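About Agbayani Media

Print this page | E-mail this page

Agbayani Media is a small production house in Melbourne. We make music videos, station plugs and short programs for Filipino community television and radio, and for the websites of the people who watch and listen to them. Virgilio Manalo started the company after he had worked many years as a promo editor, first in Quezon City and later here in Australia.

Our first client was a weekend radio show which needed a new opening jingle. We recorded it in a garage with 4 singers and one guitar, and the show still uses it. Since then we have finished 450 short items, from fifteen-second greetings to the half-hour travel program Skindell, now in its third season.

Every October we begin the work on our Christmas plug. It is the biggest job of our year. Choirs, dance groups and families send us their clips, and our editors choose from them until the song is full. Last year we received 700 clips, and it was very hard to say no to so many good ones. The melody was written by the duo Jonetti, who also sing the Tagalog verse.

We work in English, Tagalog and Ilocano. Subtitles are made in our own office and are always checked by a second person – this takes more time, but our older viewers have told us that they notice the difference.

In our newest series, Rornholm, two cousins visit Filipino families who live far from the big cities. 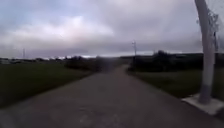 We are still looking for families who would like to take part in it, and for one junior editor who is comfortable with night shifts. Please write to Virgilio at the office.

Shares: 2383 | Comments: 4

Contact us | © Agbayani Media. All rights reserved. | Back to top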